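Print | E-mail

Workshop notebook – December, dye and natural color bench

Second go at the walnut hull ink, and I'm a lot happier with this one! Batch 1 (the Prekbridge hulls, if you're flipping back) came out a sort of sad tea color and I was ready to blame the hulls. Kenza Belkadi looked over my notes and asked how long I'd simmered them. I had written "a while." So, fair enough, this time I wrote things down.

Started a little after 9 in the morning. Hulls were the dried ones from Stondport, the ones that had gone properly black, not the greenish lot. Weighed out 358 g and broke them up in the old towel with the mallet (wear gloves, my fingertips are still brown from last time and it does not come off with anything, lemon included). Covered with rainwater and left them to soak while I dealt with the mail and the paper order.

Heat on at 10:15. Low, barely moving. I kept wanting to turn it up and I'm proud to say I only did that once. Eight hours total, topping up with a mugful whenever the hulls started to show. By lunch it was already darker than batch 1 ever got, and by mid afternoon the drips on the saucer were drying a really nice warm brown with a darker rim. The smell is a lot like wet leaves and I've decided I like it. Kenza has not.

Strained twice, first through the colander and then through muslin. The second straining took forever – the sludge blocks the cloth and you end up standing there holding a corner in each hand. Next time let it settle overnight and pour off the top. Put it back on the heat after that and reduced by half, give or take.

Binder: gum arabic, the ready-made solution, added a spoonful at a time and tested on paper after each one. Two spoonfuls was right. Three went shiny and the nib started to skip, so I pulled out a bit of the plain reduction I'd kept back and thinned it again. Always keep some back!! One clove per bottle against mold, same as before, though the bottle from October with no clove in it is still fine, so who knows.

Paper tests, all with the same dip pen:

Lakard cartridge – lovely. Crisp line, no feathering, and a wash over the top goes down flat if you're quick about it.

Mac Mathúna handmade – feathers like crazy on the rough side. On the smooth side it's okay for brush but I wouldn't write on it. I may try sizing a sheet with gelatin and see if that sorts it out. Kenza thinks the sheets are just undersized and I should stop fussing and use them for swatches.

Cheap copier paper – better than it deserves. Bleeds through, obviously.

Brown paper bag – I only did this because it was sitting there, and it looks great. Want to do the labels on this.

Also tried the iron trick on a small jar. A splash of the rusty nail liquor and it swung from warm brown to a cold, nearly black gray in the time it took me to put the dropper down. I love it but I don't trust it on good paper, so that jar is marked IRON in big letters and it stays away from the others. Don't use it for anything you want to keep until we've seen what a strip looks like after a few months.

Lightfastness: cut a strip from each paper, half covered with card, taped in the south window. Sheet number is 2623 in the swatch binder. I'll look again in spring, or Kenza will if I forget, which I will.

To do: order more small bottles, the ones with the wide neck. Wash the muslin (it will never be white again, don't bother bleaching). Ask Stondport if they'll set aside another sack, blackest ones only. Write the batch number on the lid AND the bottle, because lids wander. 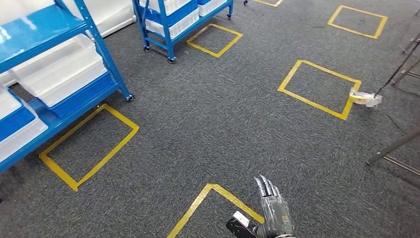
Next up: onion skins

Been saving these since the summer and there's a full pillowcase now, mostly yellow with a few handfuls of red. Plan is to keep the reds apart and do them first, no heat, just a long soak. Alum is on the bench already. More when I've got something to show for it.

Print | E-mail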